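Reading Room Refit: Tables, Racks and Surfaces
Orwood Annex, ground floor

Gallery updated 2023-01-14

The ground floor reading room at Orwood was refitted between September and the end of the year. The work covered three items: work surfaces, desktop storage, and the returns procedure. Walls, doors and floor tile were left as they were. The notes below record what was chosen, how it was set up, and what we would specify differently for the upstairs room.

Scope and constraints

The room is used for two kinds of work. One is sorting, where books and papers are laid flat, checked and assigned. The other is desk work at a seated position. The old layout put both on a single long bench, and material from one job drifted into the other. The new layout uses separate tables, set close enough that items can be passed across without getting up.

No wall fixings were permitted. All storage therefore had to be freestanding or sit on a tabletop. This ruled out the Wondow rail system, which had been the first choice on the plan. The rail brackets need a fixing every 50 cm and the plaster on the long wall will not hold them.

Tables

Two types of table are in use. The first is white, rectangular, on a white metal leg frame with a foot rail. The second is smaller, with a pale yellow-green top and dark wooden legs. They came from different rooms in the building and were not bought as a set. Matching the tops was considered and dropped on cost.

The white tables take the sorting work. A light top makes it easier to see loose slips, torn corners and dust from old bindings. Wipe with a damp cloth and dry at once. Do not use the solvent cleaner kept for the glass.

The foot rail should rest on the floor along its full length. If it rocks, check first for grit under the rail, then for a loose frame bolt. Bolts were tightened at installation and again after 19 days. Two had worked loose in that time, both on the table nearest the corridor. A third check is due when the upstairs tables are assembled.

The yellow-green tables hold the racks. Their legs are not adjustable. Felt pads were tried and removed, as they collected dirt and left marks on the tile.

Desktop racks

Three rack types were tried before the order was placed.

Mahama letter tray, stacked. Good capacity for loose paper. Poor for books, which have to be lifted out from above or slid out sideways. Returned.

Huvus upright rack, solid panels. Stable, but the labels on the rear compartments could not be read from a seated position. One unit was kept for the supply closet.

Perforated metal rack, tiered dividers. Selected. Each compartment stands higher than the one in front, so the tab of a folder at the back can be read over the tab of the one before it. Dust falls through the perforations and can be brushed out with a soft paintbrush.

The load test was simple. Each compartment was filled with 500 sheets of plain copy paper in folders and left over a weekend. No divider had moved off its angle when checked on Monday. Books are heavier for the same width, and the working rule is one thick volume or two thin ones per compartment.

Labels go on the folder, never on the rack. Adhesive residue on perforated metal is slow to remove.

Layout at the table junction 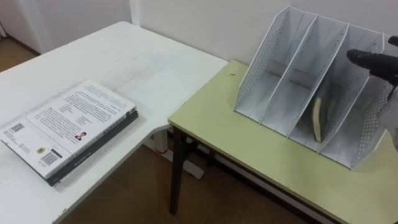
White sorting table and yellow-green rack table, corner to corner. Books laid flat, larger volume underneath; four-compartment organizer on the second table.

Solène Collet: I would turn the racks to face the sorting side. With the low divider toward the chair you read the tabs well, but whoever is sorting has to reach over the tall end to file anything. We ran it both ways on our floor and went with the sorter. Also, are you keeping books in the racks overnight? Paperbacks left leaning in ours took a curve along the spine after a couple of weeks.

Orientation is open and will be tested upstairs. On the second point, the rule since December is that books leave the racks at closing. Paperbacks go flat on the white table, smaller on larger, and no stack goes above 8 volumes. Folders may stay upright.

Returns procedure

Returned books are laid flat on the sorting table and checked for loose pages. Any barcode on the back cover is left uncovered; our own slip goes inside the front board. Items that need repair are moved to the closet the same day.

Outstanding

Cable route for the desk lamps. Second rack order, same model, quantity to be set once the orientation test is done. Replacement foot rail end cap for the corridor table.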